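November, early evening

Cold all day and the bus was late both ways. I spent most of it on the Wirthorpe rules. We are at the point where the handling rules for hand-held gripper work have to be settled so that the Ramside people can start from the same page as us, and I volunteered to do the rewrite last month, before I knew how long the old one was. It has grown by additions. Every time something went wrong at Allthorpe, a line was added at the bottom, and some of them contradict each other. Rule 14 says to clean the finger pads with a dry cloth. Rule 31 says damp.

I started with the part on cutlery, as it has caused the most arguments. The old text says "grasp the item firmly," and that is all it says. Two people can follow that and hand in work that doesn't match. Preben Hjaltested wants the rule to say where on the item the pads should close. I want it to say what the item should be doing when they close — standing on edge, lying flat, leaning on something — and leave the exact spot to the person holding the grip. We went back and forth over coffee and ended up with both in the draft, which makes it longer again.

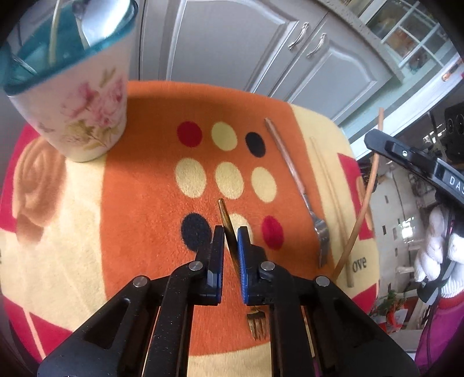 Gold fork, on edge, between the pads. Silver one still on the mat.

Other items on the table are the next section. The old rule wanted everything cleared except the item in use. I never liked it. Kitchens have other things in them, and if all the work is done on a bare table then the work only tells you about bare tables. My draft says other items may stay, provided they are listed at the start and stay put unless the task calls for moving them. Magdalini Tsoukalas read that at lunch and asked what happens if an item gets knocked. I hadn't written anything for that. Now it says: finish the motion, say out loud that it was knocked, note the time, carry on. She thinks "carry on" is too loose when the knocked item is breakable. She is right, so glass and ceramic get their own line and you stop.

I also cut the paragraph on lighting down to 2 sentences. It used to run a full page.

After lunch it was session length. The figure we have used is 60 minutes with a break after, and it came from Bech, where they do shorter tasks with lighter things. Preben says his wrist is done well before that. Mine too, if I'm truthful, on the days with a lot of closing and opening. I have put 30 minutes in the draft, with a proper break away from the table, and a line saying no one makes up lost time by skipping it. Somebody will object that this cuts the number of takes. Fine. The last takes of a long session are the ones we throw out anyway — I went through the reject notes to check, and they pile up at the end.

Then containers, which took the rest of the afternoon. A holder full of tall utensils is harder to write for than a single fork. You can take an item out by the handle, or steady the holder, or move the whole thing, and the old rules treat these as the same action. I have split them. Each one has to be named before the fingers close, and if the person changes their mind halfway it is a new take. I have also written that when 2 grippers are working near one container, one of them is called the lead and the other waits for it. Magdalini suggested "lead" and "follow." Preben prefers left and right, but that falls apart as soon as people swap sides.

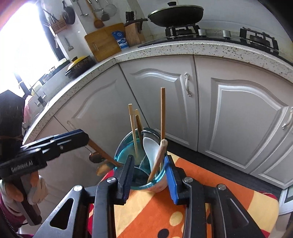 Does a take have to be thrown out if the item slips in the fingers?
Keep it, mark it as a slip, and write down which item it was. Slips are only thrown out when the item is damaged or the holder's hand gets in the way.

I put that pair in the back of the draft, along with a few others like it, as everybody asks the slip one in their first week.

Still to do: pad wear. The old rules say to replace pads "when needed." I'd like a check at the start of each day with a signature, and a spare set kept with every gripper. Also the wording on gloves, which Ramside wants and we have never had. I'll ask Magdalini for theirs in the morning.

Soup for dinner. Sent the draft to Preben at about nine and he has already answered with eleven comments, most of them on commas.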